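Oil or hardwax on a butcher block bench top?
Filed under: Finishes & Oils > Benches 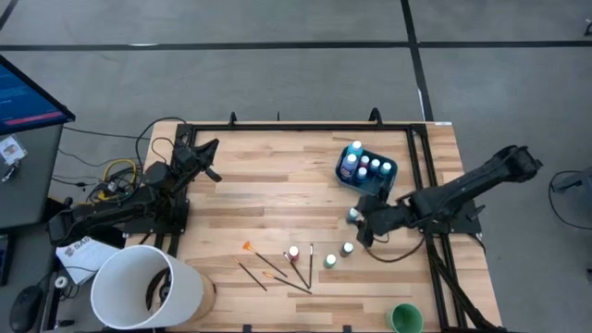 pale butcher block top, black metal frame

ksumampouw
Need to pick a finish for a top like this. Want to keep it pale, hate that orange look. Got a can of Nollitz hardwax oil at home but my brother swears by plain mineral oil. Who's right? Gets used every day, coffee cups etc

planer_drift
Mineral oil is for cutting boards. Never cures. You'll be wiping it on forever and your papers will get greasy.

Bereket W.
Disagree. Mine has had nothing but mineral oil for 2 years, looks great. Takes five minutes. Hardwax is a pain to patch

planer_drift
patching is the easy part?? scuff the spot, dab, buff, done

oldgrain70
Whatever you use do the underside too or it can cup. And dont sand past 150 for hardwax, it wont soak in. I went to 600 once, stayed tacky for a week, had to strip teh whole thing.

ksumampouw
ok so hardwax. will it yellow?

oldgrain70
A bit. They sell one with white pigment, test on a scrap first

Bereket W.
still say mineral oil. cheaper

ksumampouw
Doing a scrap of each tonight, will post back

Last updated: May, 9:40 pm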